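4. Sending bulk mail from the booking screen

4.1 Setup

We looked at how organisers mail the people who booked with them, and where it goes wrong. Two booking add-ons, Koltier and Nouri, both installed fresh on the same test site. Same theme, same mail relay. 1310 bookings loaded from a spreadsheet, spread over 23 events, names and addresses made up by Reshma Steyn. Statuses mixed: confirmed, pending, cancelled, waitlisted.

Organisers in the study were asked to do one thing, send a venue change to everyone confirmed for a single event. No training, just the help page. Screen recorded, mail log kept. We did not time the reading of the help page, probably should have.

Both add-ons list bookings in a table with filters along the top. Koltier keeps its filters when you change page. Nouri drops the status filter but keeps the event one, and the only sign of it is a small grey label beside the search box. Easy to miss. Most of our organisers missed it.

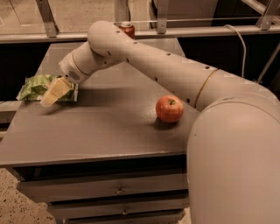

The second problem is the tick box in the header row. In Koltier it selects the rows on the current page only. In Nouri it selects every row matching the filter, including the ones you can't see. Neither says so in plain words. With the page size left at 200 this made no difference for small events, but for the biggest ones the Koltier users left people out and had no way of knowing untill they went looking in the log. One organiser went back and sent the whole thing twice to be safe, so the first page of people got it twice.

Wrong recipients were mostly cancelled bookings (see the filter issue above). Missed recipients were mostly page-size errors. Few organisers made both mistakes, which fits, as each add-on really only invites one of them.

We also tried a confirm step. Rostam Mirzaei wrote a small patch for each add-on that shows the event name, the statuses included and the full recipient count before anything goes out. Ugly but it works. With the patch on, organisers stopped at the confirm step, read the count, and a fair number went back and fixed their filter. A few clicked straight through. Those were people who send mail every week and, by their own account, never read pop-ups.

Placeholders in the message body (first name, ticket type, date) behaved the same in both. Not discussed further. Attachments were not tested. Replies went to the site admin's address by default in both add-ons, not the event organiser's, and that annoyed people more then anything else we measured.

Figure 4.
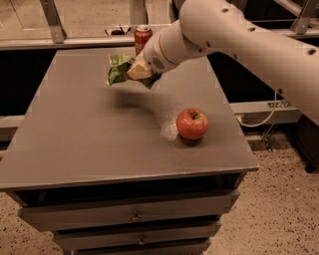
4.2 Limits

Ten organisers is small. All of them run community events, so nothing on conferences or paid training, where the booking lists look pretty different. Fake addresses mean bounce handling was not touched either. And both add-ons were tested at one version each, the February releases, no updates applied during the study.

The patch changed the look of the screen as well as adding the count, so we can't split the two effects. A plain version with the count alone is the obvious next thing to try.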